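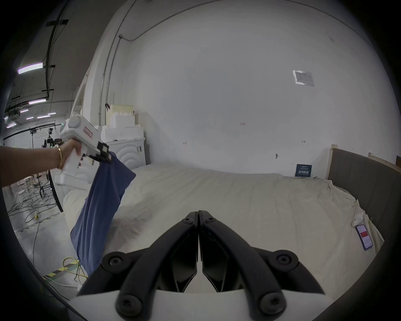
Taking a group round a robot training place, what do we need to know?

Posted by Plerard, Jan 15, 2019

Hi all. Our evening club has been offered a visit to a unit where they teach robots housework. Bed making, folding, that kind of thing. It's the Skoltik open day, if anyone knows it. We'd be up to 30 people, mixed ages, couple of them not great on their feet. The invite says "live demonstration of hand-held gripper work" and thats about all it says. Is there enough to see? Do you get a go? And is it ok underfoot, I've one lady with a stick. Need to give them a yes or no soon so quick answers are fine.

Uriel Retamal

Went in December with a smaller lot. Short version: yes, go, but split your group.

Longer. It's a warehouse with bits of rooms set up in it. The bed bit is a proper bed, headboard and everything, white fitted sheet on it. Don't expect a robot walking about tucking in corners. What you get is people holding grippers, a tool in the hand a bit like a pistol, black jaws on the front. They pinch a corner of the cloth and pull it over the bed and the whole thing gets recorded so a robot can learn it later. Sounds dull. Isn't. Half our lot were muttering "go on, left a bit" by the end.

The blue cloth was the one everybody wanted to see done. It hangs down and goes in rumples and getting it by the corner with two jaws is harder than you'd think. I had a go, 4 tries before I kept hold of it. You can't feel the fabric at all, you're just watching the tips.

Underfoot: flat grey floor but there are cables. Black ones in a tangle by the camera tripod, a yellow one across the floor as well, with the yellow and black tape near it. Your lady with the stick will be fine if someone walks with her, keep her on the bed side away from the tripod. Ask for chairs beforehand. I only remember a round stool.

Thirty round one bed won't work. We were told ten at a time and even then the back row saw elbows. Ring them and ask for two or three slots, they were nice about it.

Oh and take bracelets off if you've got big dangly ones, I caught mine on my own sleeve. Thin ones no bother.

Cuneck

its ok. bit long. the talk before the demo went on for 30 min and no tea. they said they'd done 2,205 goes at the bed so far which is a lot of bed making. my lad loved it, I was ready to go home. parking is on the road, get there early

Insaurralde

Not been to that one but I've helped on a demo day somewhere similar, so from the other side of it:

Ask if your people can hold the tools or only watch. Varies. If they can, send a list of names in, there's normally a form and doing 30 forms at the door eats the first half hour.

Ask about photos. Some places say no to the wall and the screens but fine with the bed.

Tell them about the stick now, not on the day. They can tape cables down or move people round the other way if they know.

Kids: depends on age. Under eights got bored with ours after one fold, then wanted to get on the bed.

Don't agree with Cuneck about the talk, you do need a bit of it or the demo is just somebody fighting a sheet. But ask them to keep it to ten mins and do the rest while poeple are watching.

Plerard

Thanks all, really useful. Have said yes and asked for three slots. Also asked about chairs and tea. Uriel do you remember if the loos were on the same level? Will ring them anyway.

Uriel Retamal

Same level, far end past the racking. Bit of a walk. Have fun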